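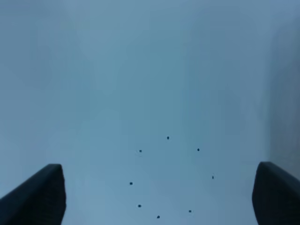
Second progress report to the Runstead Fund
The Gasser verse chronicle in English translation
April 2, 2021

This report covers the work since August. The grant pays for a new English translation of the verse chronicle, with notes and a short introduction, to be published by Romwood Press.

What is finished

The chronicle has 13 books, and 11 of them are now translated in full draft. In the first report I promised ten, so we are a little ahead. Book 12 is begun – the long speech of the bishop took me three weeks and I am still not content with the end of it.

I decided to give up the rhyme. I tried to keep it in the first two books, but the sense had to bend too often, and the reader at Romwood was of the same opinion. The lines are now unrhymed, with four beats, and both books have been done again in this form.
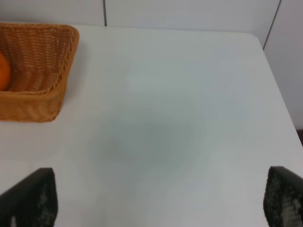
Notes and introduction

The notes are behind the plan. There are 47 places where the two manuscripts do not agree, and each one needs a short note on which reading I followed. More than half of these are written. The introduction exists only as an outline. I would like to keep it short, for readers who come to the poem for the first time.

The word list is kept in Preltix, which the press also uses, so their copy editor can see every name and its spelling. This saved us much writing back and forth. The names of rivers are still not uniform, and I will correct them when the last book is ready.
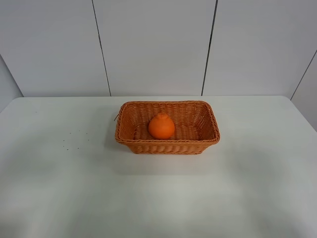

The spelling of saints' names follows the common English form where there is one, and otherwise the form in the older manuscript.

Money

From the second payment, 2,020 pounds have been spent, mostly on manuscript copies and on the fee of the language adviser. The travel money is not used, as the library was closed to visitors. I ask for permission to move it to the index, which was priced too low in our application.

Next steps

Books 12 and 13 come first, then the remaining notes. The full draft should reach the press in August.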